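Parnier Trace 2: cable perception and grasp planning, reviewed

Trace 2 is a perception and planning package for thin deformable objects: wire, cord, tubing. It takes wrist camera input, fits a centerline to each visible strand, and passes ranked grasp poses to the motion planner. We ran it for 4 weeks on wiring work inside painted enclosures, with Sandberg as the arm controller.

Installation took an afternoon. The Sandberg driver is included, but hand-eye calibration has to be redone whenever the tool changes, and the wizard does not warn you if you skip it.

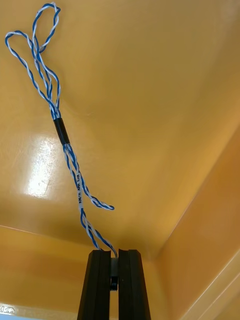 Twisted pair is the difficult case. Version 1 treated every crossing as a possible branch and timed out on loops. Version 2 models the twist as a single body and looks for branches only where the bundle width changes. Over 80 trials on blue-and-white pair it returned a usable grasp in all but 2. Both failures were on glossy yellow paint, where glare merged with the white strand. Lowering the exposure fixed one of them.

Planning is less mature. Median time was almost 40 ms per candidate, but the planner ignores cable tension. Loubna Naciri wrote us a force limit in the Python API, and it should have shipped with the product.

Label reading is a separate module. It struggles with small print wrapped around a wire, and we left it off.

Logs export cleanly to Werholm. Recommended for cable work, with your own force checks.

Princess Ocampo, 26 Apr 2018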